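Share 5 | Comments 9

Section 4. Setting up a public hearing in Guvton Council Desk

This section covers creating a hearing, opening the speaker list and publishing the agenda. It assumes that your office account is already active and that the town calendar has been loaded (see Section 3). You will need the Clerk or Deputy Clerk role. Staff with the Viewer role can see a hearing but can't change it.

4.1 Create the hearing

1. Sign in and choose Meetings from the left menu.
2. Select New, then Public Hearing. Do not select Work Session, which has no speaker list.
3. Enter the title as it appears in the legal notice. The title can hold up to 199 characters, including spaces.
4. Pick the body that is holding the hearing. If your town shares a planning board with a neighbor, as Botholm and Kerr do, pick the joint board and not your own council.
5. Enter the start time. Use the local time of the meeting room.
6. Click Save as Draft.

Note: A draft is visible to office staff only. Council members will not see it until it is published.

Caution: Changing the body after saving clears any documents you have attached. Check step 4 before you go on.

4.2 Attach the notice and supporting documents

1. Open the draft and click Documents.
2. Upload the signed legal notice first. The system treats the first file as the notice of record.
3. Upload the staff report, the proposed ordinance and any maps.
4. Drag the files into the order in which they will be discussed.
5. Tick Public next to each file that residents may read. Leave the box empty for legal advice and personnel matters.

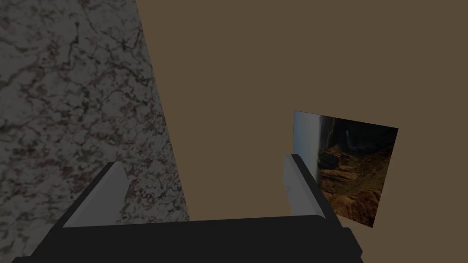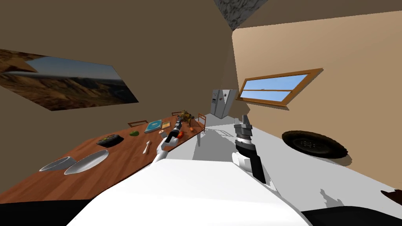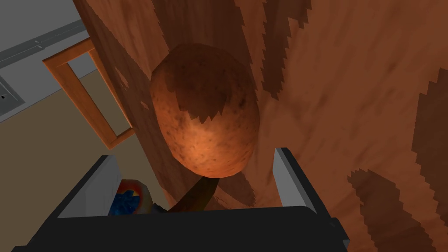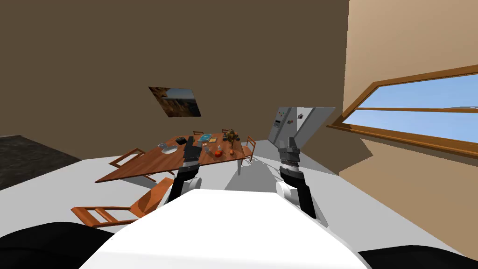
4.3 Open the speaker list

1. Click Speakers, then Open List.
2. Set the closing time. Most offices close the list at noon on the day of the hearing. Wudby closes it at 5 p.m. on the Tuesday before.
3. Set the time allowed per speaker. The default is three minutes.
4. Choose whether speakers must give a street address. Your town's rules of procedure decide this, so check with the town attorney if you are unsure.
5. Click Confirm.

The list holds up to 66 names. After that, new requests go to a waiting list and the resident gets an email saying so. To move someone up, open the waiting list, select the name and click Promote.

Note: Paper sign-up cards can be added by hand at any time before the hearing is called to order. Enter the time written on the card, or the name will go to the bottom.

4.4 Publish the agenda

1. Click Preview and read the agenda through once.
2. Click Publish. The agenda goes to the town website and to everyone on the mailing list.
3. Print a copy for the bulletin board if your charter calls for one.

Caution: Publishing can't be undone. If you find a mistake, use Amend, which keeps both versions on record and marks the date of the change.

4.5 If the hearing is postponed

Open the hearing and select Continue to Later Date. Do not delete it. Speakers already on the list keep their places and are told the new time by email. If no new date has been set, select Date to Be Announced and return to the hearing when the council has voted on one.

Towns that used the older version before August should note that Continue was then called Table.

Corrections to this section go to Fatos Dervishi, Documentation.

Guvton Council Desk User Guide | Contact | Copyright Guvton | Back to top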